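Sourdough starter in glass vs plastic, long fridge storage
Forum: Fermentation and Preserves

kneadle_eh
Posted 2018-09-26
I bake every second week and keep the starter in the fridge between bakes. Currently in a plastic deli tub, which holds a smell and has started to stain. Considering a round glass container with a clip or press-on lid. Two questions.
1. Does the lid need to be vented at 4 degrees?
2. Is a wide, low shape worse than a tall jar for drying out?
For scale, this is the sort of container I mean, clear glass with a dark teal-blue lid.
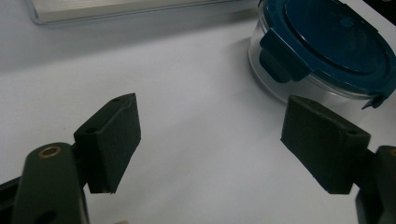

Re: Sourdough starter in glass vs plastic
Tamuno_rye
1. No, but do not seal it fully for the first few hours after feeding. Rest the lid on top, then press it down once the starter is cold.
2. Slightly. More surface means more skin. Keep the starter stiff, at 60 per cent water or so, and it matters less.

Re: Sourdough starter in glass vs plastic
gasket_and_flour
Disagree on pressing it down. I have run a Pleltari glass set for years and the gasket lifts if you feed before chilling. Leave one side of the lid unseated for the whole two weeks. The skin that forms peels off and the rest is fine.

Re: Sourdough starter in glass vs plastic
Tamuno_rye
A lid left open in a frost-free fridge dries the top centimetre. I weighed mine: 667 g in, and noticeably lighter after 10 days with the lid loose. Sealed, no change I could measure.

Re: Sourdough starter in glass vs plastic
kneadle_eh
Fridge is frost-free, so I will try sealed after chilling. Related: the shelf space. I want the container, the spare flour and the scraper kept together so they come out in one go. A white wire basket with mesh walls would suit the middle shelf.
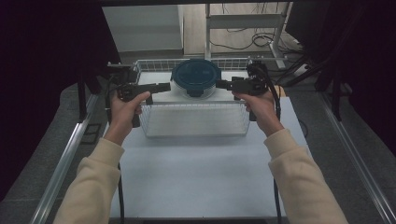

Re: Storage, baskets
Ladi Adebisi
Wire is fine in a fridge as air moves through it. Check the coating at the welds, as bare spots rust. Measure the shelf depth with the door shut before you buy anything.

Re: Storage, baskets
gasket_and_flour
I would keep the flour out of the fridge entirely. It picks up moisture each time the bag is opened.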